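FOR IMMEDIATE RELEASE
05/05/2024

Cundurell Brings Back the Green Plates, and I Couldn't Be Happier

Hi, it's Karine Thibodeau from Cundurell. I usually hand these releases to someone who can write them properly, but I asked to do this one myself, so please bear with me if I run on a bit.

We're launching a new tableware line in August. It's called Udik, it comes in one color, and that color is a pale mint green that I have been arguing for since I started here. Some of you will remember the old green plates we sold out of the Brutcombe shop (my mother still has hers, and she won't let me borrow them even for a photo shoot!). People have been writing to us about those plates for years. Someone's cousin broke one, someone moved and lost the box, could we please make just a few more? Well, yes, we can, and we are.

The range has 14 pieces. There are dinner plates, side plates, a couple of bowls I would happily eat cereal out of for the rest of my life, mugs, a gravy boat that took far too long to get right, and a big round serving platter that is my favorite of the lot. All of it is stoneware, and all of it is glazed by hand at the Hafþórsson workshop, where Sigrún Ásgeirsdóttir and her team have been mixing and testing greens with us since last fall.

And oh, the greens. We went through 30 test glazes before we agreed on one. Some were too blue, a few looked like toothpaste, and one was lovely in the workshop and then completely gray on a kitchen table. Poul Eyvindsson, our buyer, kept a tray of the samples by his office window and moved them every time the sun did, and I kept moving them back because I wanted to see them in the shade. We got there in the end!

"I don't want it flat," Sigrún told me the first time I visited. "If you can't see the brush went around, you may as well paint a wall." I wrote that on the back of my parking ticket and it has been pinned over my desk ever since.

She means it, too. The glaze goes on in curved strokes that follow the shape of the piece, so the color gets a little deeper in one spot and paler in another.

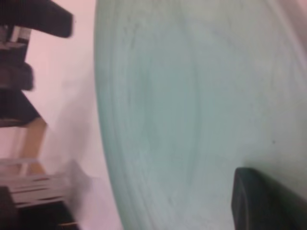
If you line up two dinner plates from the same box they won't match exactly, and our store staff have been told to say so cheerfully when customers ask. Small specks are part of it as well. We will replace anything chipped or cracked, of course, but a speck is staying where it is.

The first batch is 581 boxed sets, sold through our website and at the Brutcombe shop. Each set has dinner plates, side plates and bowls for four people. The mugs, the gravy boat and the platter are sold separately, and so are replacement plates – we heard you on that one. Everything can go in the dishwasher, though Poul washes his by hand and would like me to mention it.

We're also putting on 2 open evenings at the shop in August. Gwion Sayce is cooking, the food will be served on Udik, and you're welcome to pick things up, turn them over and ask rude questions about the price. Places are free but you do need to book through the shop.

Press samples are ready now, and they're packed well enough to survive the mail. For samples, prices, pictures or a chat with Sigrún, please get in touch with Bjartur Nørgaard in the Cundurell press office. He's much faster at answering email than I am.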